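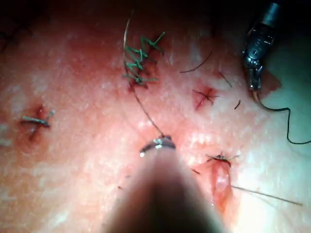

Zohreh Ghorbani wants to know if the green stitches are hard to see once you get up close, and whether she should buy the same color for her own practice.

Hi Zohreh! Get the green, yes. Against a pink pad it pops like nothing else, and when you start a second line you never mix up old stitches and new ones. I put dark thread next to green on purpose now. Best small change I've made all year.

OK so this is going to be a long thread about suturing practice, my favorite thing to talk about at dinner until someone stops me.

The needle first. I spent weeks grabbing it wherever I could and then wondering why my bites came out crooked. Now I hold it a little past the middle of the curve, away from the thread end, and I fix the angle before I go anywhere near the tissue. If it's tilted, let go and start over. It takes a few seconds!

Then you turn it. The curve wants to travel in a circle and your job is to let it. Pushing straight ahead just drags the tissue along and leaves a bigger hole than you meant to make.

Thread length! I used to cut mine way too long because I hated running out – and then I'd spend half the session untangling loops. 6 inches is plenty for a short row of single knots. For a running stitch I go longer and keep the slack off to one side where I can find it.

Pejman Sadeghi asked how many knots I do in a sitting. 19 on a good night, fewer when I'm tired. I stop when they start looking sloppy. Bad reps stick to you just as well as good ones.

Tails: leave them longer than you think. I trimmed a whole row super short once and half of it came undone by morning. Spiky and ugly is fine by me.

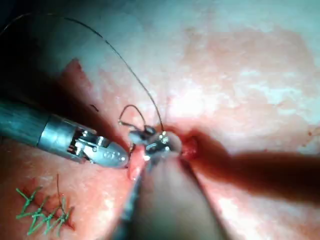
Tehrani, December

Back in town and back at the pad. Two weeks off and my left side forgot everything, my right side was fine, go figure.

Tonight was all about tension. You want the thread snug enough that the edges meet and then you quit pulling. If the skin puckers into a little ridge, you've gone too far. I still go too far on the first knot every single time.

Something that helped a lot: keep your two tips close together when you're handing the needle over. Big sweeping moves look cool and waste so much time. Small and boring wins, and your loops stay where you put them.

I've been keeping a tally in a notebook since spring and I just passed 600 knots, which made me do a small dance in the hallway. The first 65 were awful. I have them circled in red.

Next up is a running stitch from one end to the other without stopping to fix anything. Wednesday night, if I can stay awake. Zohreh, tell me how the green works out!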